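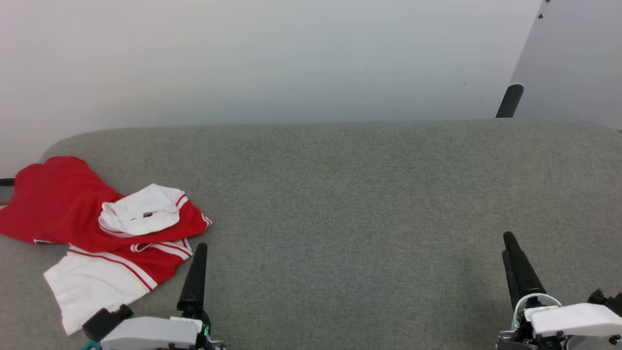 Laundry room tips, folding side - for anyone working next to the arms

Second batch of these. First batch was all washing and stains, look for the page called Kit Care Basics. Meriem Belkadi asked me to get the folding stuff written down before December when we get the school leagues on top of the regular clubs, so this is me typing on my break. Skip what you know.

Starting a pile

One outfit at a time on the surface. Shirt and shorts of the same set can go down together, two sets can't. The arms will happily pull a sleeve from one and a leg from the other and then you have a knot.

Don't pre-fold. I know. Sixteen years of habit for some of us, you see a crumpled shirt and your hands go. But a half folded shirt is worse for it than a heap. Either drop it or fold it completely yourself.

Drop on the left, leave the rest of the cushion bare. It needs the bare part to spread the thing out. Not your coffee, not the lint roller, not your phone.

Hoods and collars on top if you can see them when you drop. Takes no time. Collar buried at the bottom means it turns the whole thing over first and thats most of your wait.

Red and white

Striped stuff is where we get the most refolds. White trim next to red, stripes going across a white panel - when it's bunched up it can take a stripe for an edge. If you see it pinch in the middle of a panel and start to lift, let it finish the lift, then pause, then shake the piece out and drop it again. Don't grab the other end and pull. Vedar club stripes are the worst for this. Brusico plain tops are a dream, put a new person on Brusico for their first shift.

Also for red and white, old rule, still true: check the white bits for pink BEFORE it goes on the pile. The arms fold a pink shirt just as nicely as a clean one. Used to be we caught color run while folding, because you had it in your hands and under your nose. Now you have to look on purpose. Do it at the dryer door. If you find pink, back in cold water right away, oxygen bleach if the care label allows, no dryer until it's gone. Heat sets it.

Tags

Loose swing tags and safety pins off first. Pins especially. A pin through a collar will drag across the upholstery and we have had one tear already, patched on the underside, don't ask.

Care labels sticking out are fine.

Gray cover

Lint. It's a speckled gray so you can't see the lint, so people think there isnt any. There is. Roll it every time you change club. White lint on a red jersey is what customers phone about.

Roll front to back, then side to side. Then run a barely damp rubber glove over it, same direction, and the last of the fuzz comes up in little worms. Rubber glove works on your car seats too and on stairs, best tip on this page probably.

Spills - blot, don't rub. Cold water, drop of dish soap, blot again, dry towel with a weight on it. No softener spray anywhere near. Leaves it slick and the shirts slide when they get pulled.

Pull the cushion cover straight before you start the shift. A ridge in it gets picked up like it's a hem. Flatten with both hands from the middle out.

Fingers (its, not yours)

Wipe the black fingers at each break, dry cloth, tip downward. Softener residue builds up and then it drops things. If dry doesn't do it, cloth with a bit of rubbing alcohol, arms PAUSED, wait till it dries off.

Green light means it has power. Does not mean it's about to move and does not mean it's finished. Pause button is the only thing that counts. Press it, hands in, hands out, press it again. Every time, even for a sock.

Cables - look, don't tug. If one is hanging in a bigger loop than it was yesterday, tell somebody.

Sleeves rolled up or buttoned, lanyards off. I lost a perfectly good lanyard.

What you do with the time

This is the part people are sore about so I will just say it how it is at our place. I used to fold all shift. Now I do maybe a third folding, and the rest is sorting, checking, mending, and walking bags. More walking. My wrists are better, my feet are worse. Get the thick insoles.

Mending gets done now, that's the real change. Before, a popped seam went out popped with a note. Keep a needle already threaded in red, one in white, one in black, stuck in a cork by the table. Popped side seam - backstitch, start half an inch before the gap and end half an inch after. Sports fabric is stretchy so use polyester thread and a ballpoint needle, and don't pull it tight or it puckers.

Quiet, too. You used to talk across the table while you folded, four people round it. Now two of you are off at the dryers. We moved the radio and we all take the 10:30 break together, this was Meriem's idea and she was right. If you're setting up something like this at your own place, do the break thing from day one, not after everybody is grumpy.

Who gets trained: everybody. Ours started with just two of us knowing how to restart it and that meant two of us never got a lunch. Restart steps are taped inside the cupboard door. If you change a step, change the sheet, cross out the old one so people can see it.

And keep folding by hand some of the time. Not for sentimental reasons, well, a bit. But it was down for most of a morning last month with 327 pieces in the carts and the newer people were slow, not their fault, they'd hardly done any. We do one cart by hand each shift now. Take turns.

The hand fold, for the newer people

Jersey face down, flat, sleeves out. Smooth from collar to hem. Left side in to the middle, sleeve straight back down along the fold. Same on the right. Bottom up to the chest, then up again. Flip. Number or badge should be showing.

Hood: fold it flat down on the back FIRST, then do the sides over. A hood left till last makes a lump and the stack leans.

Shorts in half, waistband to the top, crotch point tucked in so it's a rectangle.

Stacks of 6, no higher. Slippery fabric.

Printed numbers never face to face if they are still warm from the dryer. They stick. If two have stuck, do not peel - put in a cool place till properly cold and ease apart from a corner.

Odds and ends

Static: wool dryer ball and take them out a few minutes early. Static shirts cling to the cushion.

Inside out jerseys - turn them at the dryer. It will fold inside out without a complaint and then someone has to open the bag.

Keep a basket for rejects with a lid, otherwise clean stuff gets dropped in there.

Carts go on the right of the table, never behind you.

Write on the reject slip what went wrong, one word will do. Pinch, drop, twist. Meriem goes through them and that's how we got the drop-left rule, so it does get read.

Stain list is still on the other page. Grass one has been corrected, it said hot water and it should say COLD, sorry.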